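I have owned four desk lamps in two years, so read this as the opinion of someone who keeps getting talked into new ones. The latest is the Prilline, a small white lamp sold by Lemido with a head that looks a bit like a cat's. I did not want a cat lamp. I wanted a lamp with a small base that I could leave on the work table, and this was the one in stock.

The listing makes a lot of promises. "Soft companion light." "Touch harmony." "A calm presence for any workspace." I paid for it myself in January and have used it most evenings, for sorting mail, drawing and a fair amount of sitting and staring at a spreadsheet.

## The base and the button

I'll start at the bottom, the part I look at most. The base is a flat white disk with a slightly domed, glossy top, and a slim pole comes straight up out of it. One small round button sits next to the pole, and that's the whole control panel. Press for on, press again for the next level, press a third time for the level that's too bright, press again for off. If you overshoot the setting you wanted, you go around again. I overshoot it every night.

The gloss is a mistake in my opinion. It shows fingerprints and it picks up dust by lunchtime. A matte finish would have looked better and probably cost the same.

The cable comes out of the side. Lemido calls this "side-exit routing for a cleaner desk." I call it a plug sticking out of the right side of a round thing. If your outlet is on the left, you turn the base around, and then the button has moved too. On my table the cable can go straight over the back edge, so it works out, but I wouldn't call it a feature. 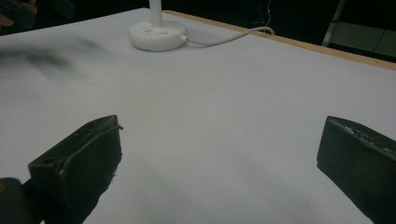 ## The ears

All right, the ears. There are two of them, small and pointed, on top of a big round head. The stem below is short, so the whole lamp is squat and a little top-heavy to look at. I expected it to tip. I've knocked it with an elbow more than once and it has stayed up, which surprised me, though I still wouldn't put it near a shelf edge in a house with a real cat.

Does the shape do anything for the light? Not that I can tell. A round head sends light in every direction, including into your eyes when you lean forward. If you want light on the page and nowhere else, buy something with a shade and an arm. My old Deloteo clamp lamp was ugly and wobbled, but I could point it at what I was doing. You can't point the Prilline at anything. You can move it closer or you can move it farther away.

I'll give it this much: on the lowest level it's pleasant. It took the edge off a dark room without making the screen hard to read, and guests like it. Every one of them has said something about the ears.

## What it's like on a work table

My table is dark on top and light wood along the far edge, and I keep a white surface over the dark part when I'm working. That made a bigger difference than I expected. On the bare dark top the lamp seemed weak, and I had half of a return email written. With white under it, the same setting felt fine. So if you've got a dark desk and you're reading complaints about brightness, try a big sheet of paper first. It's cheaper than another lamp.

The small footprint is real. I can work on either side of it without shifting it out of the way, and it has never felt like it was hogging the table.

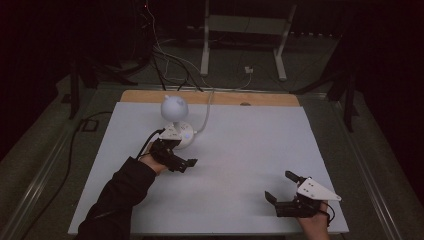

*The Prilline on the white board, cable running off the back.*

There's also a bluish glow at the front of the base. I find it mildly irritating when the room is dark. The leaflet calls it a "guide light" and gives no way to turn it off.

## About those reviews

The Lemido page shows 2,982 ratings, and I went through a lot of the written ones before I bought. Plenty of them say "so cute" and stop there. The useful ones were near the bottom of the list, mostly people asking for a longer cable, and I'd second that. Don't give the star average much weight.

I also looked at the Khattak table lamp, which costs more and has no ears. The light is better aimed and the dial is far nicer to use than a button. It also takes up a lot more of the table, so I passed.

## Would I buy it again?

Probably, at a discount, for a bedside or a kid's room. As a serious desk lamp, no.

**Good:** small base, hard to knock over, nice low setting

**Bad:** glossy top, one button for everything, light can't be aimed, blue glow

**Rating:** 3 out of 5. Take off half a star if you hate cats.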